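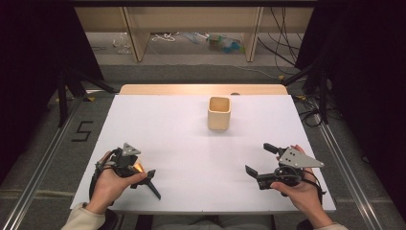 Both hand-held grippers at the table, with the little square cup between them.

Hello again from the Irville workshop, and thank you for your patience with this one. July was a muddle of printing, reprinting and waiting for screws, but the pair is built and I've started using them properly, so there's a fair bit to tell you.

The short version is that the Joo grippers exist! Your first payment of £320 went on the motors for the fingers, the metal top plates and a frankly silly amount of cable. I've got 50 pounds of it left, which I'd like to carry over to the next stage if that's all right with you.

You'll remember the plan was one gripper for each hand, so I can do a job at the table myself while the grippers record what I did, and the arm can learn from that later on. The right one went together in an evening. The left one took 2 goes, because I'd mirrored the body but forgotten to mirror the channel the cable runs through (my own fault, I was drawing it at midnight). I'm pleased with the long fingers. The old stubby ones meant my knuckles got to the cup before the gripper did, and I must have sent it flying more times than I picked it up.

The top plates are an improvement too. I had plastic ones at first and they flexed whenever I moved quickly, which made a mess of the readings. Metal adds weight and I do feel it in my wrists after an hour, so I may drill a few more holes in them. I've asked on the Plestora forum whether anyone has gone thinner and got away with it.

What's still giving me trouble is the cable on the left hand. It catches on my sleeve when I reach across, and then I lose the thread of what I'm doing and have to start that run again. I want to try a softer cable, and bring it out higher up the back. The right one behaves itself, so I'm leaving it well alone.

Next up is getting recordings across to Drornorero, the arm at the other end of all this. It has played back 5 of them so far — slowly, and with me standing by the off switch — and it managed the cup in most. Passing the cup from one hand to the other is a different matter and I'd like another month before I promise you anything there.

Do come by if you're near Irville, evenings after seven are best. I'll send the receipts separately once I've found the one for the screws.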